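Gear > Camp & Trail > News
Search this site Search Go

Sommont brings back the Fourie quilt, and I'm kind of thrilled

I've been bugging people about this one since January, so forgive me if I gush a little. Sommont is bringing back the Fourie, the two-season backpacking quilt it dropped a while ago, and this time there's a repair program to go with it. The program is called Returness (I know, I had to say it out loud a few times too). You mail in a quilt with a rip or a busted snap, they fix it, and it comes home to you.

The new Fourie weighs 31 ounces in the regular size, and it finally has a draft collar that cinches with one hand. My old one had two little cords that I could never find in the dark — I slept with it bunched under my chin like a bib for most of a fall.

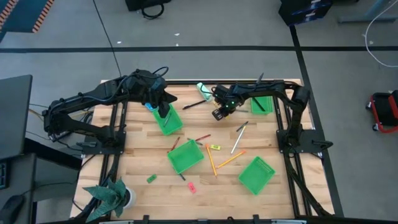 The footbox is different too. It used to be sewn shut, and now it zips all the way open, so you can lay the whole thing flat across two people or drag it over to the fire. I'm a cold sleeper with hot feet, so that zipper alone had me ready to hand over my money. Colors are moss, rust and a pale gray that I would ruin on the first trip!

Eskil Vik, who designs sleep gear at Sommont, told me over the phone that the old customers never really let it go. "People kept writing to ask for the exact same quilt," he said, "and then they'd list everything they wanted changed." He laughed when I told him about the cords. He'd heard that one before.
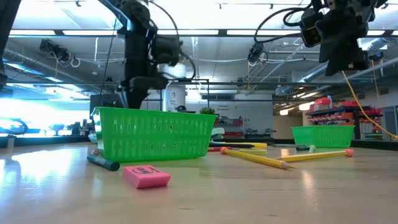
ZATANCE, 11/4/25 — The first run is 2,000 quilts, and 800 of those are being held for folks who send in an old Fourie through Returness. Trade-ins get 13 percent off the new one, and the old quilts get patched, washed and sold at the Zatance store. You don't need a receipt, but you do need the sewn-in tag, so please go check yours before you box it up (mine is hanging on by about four stitches).

Orders open on Sommont's site later this month, regular length first and long after that. I asked about a wide version and Eskil would only say they've sewn a couple of samples. I sleep on my side with my knees all over the place, so I'll keep asking. Mine's getting traded in, campfire holes and all, and I'll write up the new one once I've had a few cold nights in it.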